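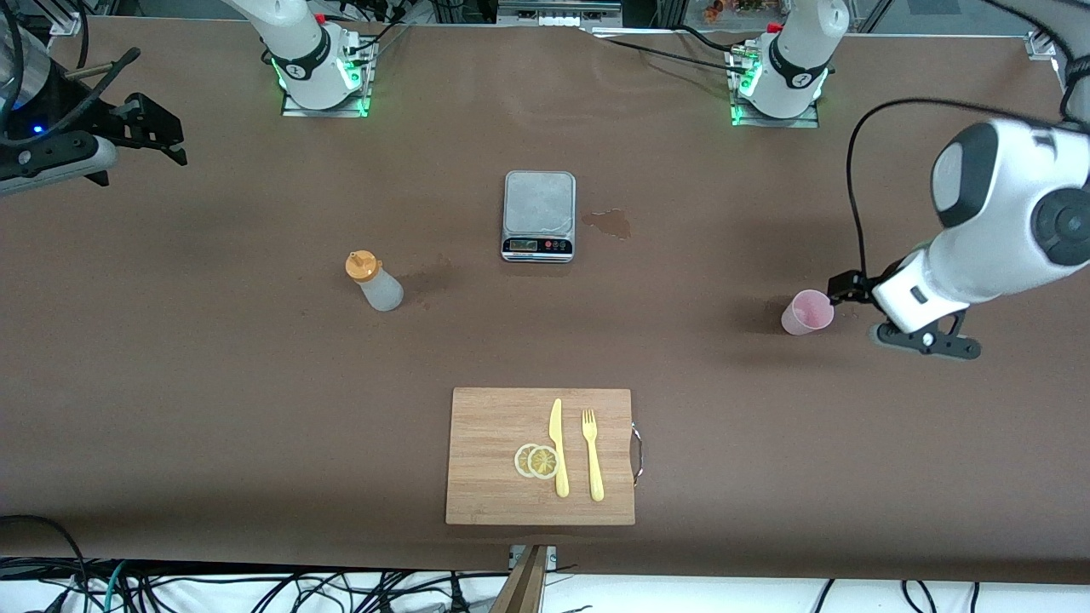
Brushed-metal kitchen scales, flat platform type
Listed under: Kitchen > Measuring > Digital scales
Page updated February 7, 2024

You probably don't need a new kitchen scale. Most people who land on this page have one in a drawer that works fine once the battery is changed, so try that first. If it still drifts, or the buttons have given up, read on.

We stock two scales with a square metal platform and a control strip along the front edge, the Dutmont and the Beddoe. They look nearly the same on a counter and they get sold with nearly the same promises. We've cut the promises we couldn't stand behind, and the page is shorter for it.

The platform

Flat, square, brushed metal. It wipes down easily and it shows every fingerprint. The makers like to call this kind of finish "professional." We'd call it metal. A cup or a small bowl sits on it without trouble, but a wide mixing bowl will hang over the front and hide the readout, and that goes for every scale of this shape we have ever sold. If you bake with big bowls, look at the Brolham further down the category, which has its display on a pull-out cord. It costs more and the cord is annoying, but you can read the number.

The readout and buttons

Both models have a small gray LCD. Small is the word to notice. From straight above it's readable, and from a low angle or under a bright ceiling light it washes out. Neither one has a backlight. Dutmont's box says "easy-view display" and we have asked them what that means, without getting much back.

The buttons are little and close together. You'll press the unit button when you wanted tare at least once a week — we do. Floury fingers make it worse.

Accuracy

Both are marked in single grams. Below 4 grams we wouldn't trust either of them. Yeast, salt, baking soda and anything else you use by the pinch should go in a measuring spoon, or on a pocket scale made for that job. For flour, sugar, coffee beans and water they do fine. Our shop test is plain: put a 1,000 gram check weight on, take it off, put it on again. The Beddoe repeated itself more closely than the Dutmont. We wouldn't pay extra for that difference alone.

Adding slowly is where cheap scales get caught out. Trickle sugar in and the number can sit still, then jump. Both of ours do this a little. Lift the cup and set it back down if you doubt the reading.

Spills

No claim gets stretched further than "spill resistant." The platform will put up with a splash of coffee. The seam where the control strip meets the body is another matter, and so is the underside, where the battery door is only a clip. Liquid that runs along the counter and under the feet can get in there, so pick the scale up as soon as there's a puddle next to it and wipe the bottom as well as the top. Don't rinse it. Don't put it in the dishwasher. Liquid damage isn't covered by either maker's warranty, whatever the splash picture on the carton suggests.

What you put under it

Scales want something hard and level. A thin, smooth mat or a sheet of paper pulled tight over the table is all right. Quilted or rubbery mats let the feet sink and the reading wanders. The Planesus counter mat we sell is on the firm side and hasn't caused trouble in our own kitchen, though a bare counter is cheaper and works just as well.

Returns

Of the last 73 scales that came back to us, most had a flat battery or had been stored with a pan on top. Storing weight on the platform is the quickest way to ruin one, so stand it on its edge if your cupboard is full.

Both scales ship with a battery and a paper leaflet. The leaflet is poor. We've put our own instructions for changing units in the box.

Warranty: 2 years on both models, liquid damage excluded
Stock: Beddoe available now, Dutmont expected again in March
Also in this category: Brolham corded-display scale, Planesus counter mat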